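Notebook, Monday, October
Household debt survey, cleaning and first tables

Started at 8:40. Goal for the day was to get the second-round file into the same shape as the first so Itziar Paredes can run her comparison before the Ilach call. Got most of the way. What's left is at the bottom.

Files came over from Zinchenko late Friday as three sheets instead of one. Respondent sheet, debts sheet, spending sheet. Debts sheet has one row per debt, so a household with a car loan and two cards has three rows. In the first round they sent one row per household with the debts already added up. I'd rather have it this way, but it means the old script doesn't run and the totals have to be built here.

First problem: the household ID. In the respondent sheet it's padded with zeros, in the debts sheet it isn't. Somebody opened the debts sheet in a spreadsheet program and saved it again. Padded it back and the join worked except for 11 households, which have debts but no respondent record. Checked them by hand. They all have the same interviewer code, so my guess is one batch of respondent forms never got uploaded. Wrote to Zinchenko at 9:30 with the list. Have set them aside in a separate file, not deleted. If the forms don't turn up they stay out of everything, including the counts in the methods note.

Second problem: blanks and zeros. The question is "How much do you still owe on this?" and the instructions say to leave it blank if the person doesn't know and write 0 if it's paid off. Looking at the raw answers, some interviewers used 0 for both. You can tell because there are rows with a 0 balance and a monthly payment. A paid-off card doesn't have a monthly payment. I've recoded zero balance with a payment above zero as missing, and flagged it in a new column called bal_fix. Zero balance with no payment stays zero. Itziar agreed to this over the phone. We did the same kind of thing in the first round, but it was never written down, so I'm writing it down.

Third problem, smaller: debts to family. Round one asked about "money owed to anyone, including relatives." Round two has it as its own category. For the comparison I'm adding it back into the total so the two rounds match. For the round two tables on their own it should be shown separately. Don't mix these up. The comparison variable is debt_all and the other is debt_formal plus debt_family.

Balances are typed in by the interviewer, so there are the usual typing errors. A store card with a balance bigger than the same household's mortgage is almost certainly an extra zero. I'm not correcting any of these without the paper form. They're flagged, and the medians don't care much either way. The means do, so no means in the draft until the forms have been looked at.
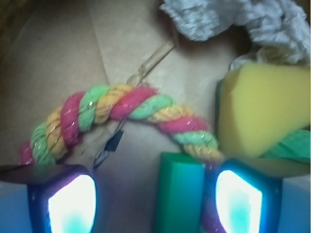

After lunch, the bands. Feris wants the debt figures shown in bands because that's how their last leaflet did it and the advice desk people are used to it. Round one used a band edge at 2,000 and another at 3,000. The trouble is that people round their answers. There's a big pile of households sitting on exactly 2,000, and whether they go in the lower or the upper band changes the picture a good deal. Round one put them in the lower band ("up to 2,000"). The draft leaflet from Feris says "2,000 and over." Those can't both be right, and if the leaflet goes out with its wording and our numbers it will be wrong by the whole pile.

Tried it both ways and saved both tables. Then tried shifting the edges off the round numbers, which fixes the pile but makes labels that look silly on a leaflet. Going with the round one rule so the two rounds can be compared, and asking Feris to change the wording. Sent them the line to use: "Up to 2,000," "More than 2,000, up to 3,000," "Over 3,000." Need this confirmed before anything is printed.

Credit cards paid in full every month. These show up in the debts sheet with a balance, because on the day of the interview there was one. They aren't debt in the sense the report means. Round two has a question about this (q14b, "Do you usually pay the full amount?") and round one doesn't. So for round two alone we can take them out, and for the comparison we can't. Leaving them in for debt_all. Put a sentence about it in the table notes. I expect someone at Ilach will ask why the two round two totals don't agree, and this and the family money are the whole answer.

Spending sheet. Hardly touched it today. Looked at the utility columns only. Some people gave the monthly bill, some the quarterly bill, and there's a period column next to it that should say which. Where period is filled in it looks reliable. Where it's empty the amounts fall in two clumps, and the higher clump is probably quarterly. I don't want to guess at it row by row. Options:

a) drop the rows with no period
b) treat them all as monthly and say so
c) ask Concombe for the call-back

Concombe did the call-backs in round one and still has the phone list, so c) is possible, but it costs money and takes two weeks. Itziar leans toward a) for now. I'm fine with that as long as we check whether the dropped households look like the rest. If they're mostly renters, say, then dropping them tilts the housing cost table. Did a fast check on tenure only. Nothing jumps out. Haven't checked age or household size yet.

Childcare column is in the same sheet and has its own issue: the Zinchenko codebook says weekly, the form says monthly. The amounts look monthly. Added to the list for them.

Note on weights. The weights file is still the one from round one. It must not be used on round two, even for a look. I did it by accident at about 3:15 and the tables came out looking perfectly reasonable, which is why I'm noting it. Renamed the old file with r1 at the front. All of today's tables are unweighted and have that in the title.

Talked with Itziar again at 4. She'd like one more cut of the debt table, by whether the household has any savings at all. Savings question is in the respondent sheet and is fairly clean, apart from refusals, which are a good bit higher than for the debt questions. People seem happier to say what they owe than what they have. We'll show refusals as their own row and not fold them into "none."

She also asked whether we can say anything about households that got worse between rounds. We can't. Different households were interviewed each time. We can compare the groups but not follow anybody. The Feris draft has the phrase "families who have fallen further behind," and that has to go too. Added to the same email.

Where things are:
Cleaning script is in the shared folder under round2/clean, runs start to finish in a couple of minutes. Old script moved to round1 and left alone.
Set-aside households are in round2/hold.
Both versions of the band table are in round2/draft. The one to use has "upto" in the name.

Still to do:
Missing respondent forms and childcare period (waiting on Zinchenko)
Paper forms for the flagged balances
Band wording and the "further behind" line (waiting on Feris)
Age and household size check on the rows with no billing period
Savings cut for Itziar
New weights, once the missing forms are settled one way or the other
Write the bal_fix rule into the methods note

Stopped at 5:20. Script last run at 5:05 with no errors, output saved.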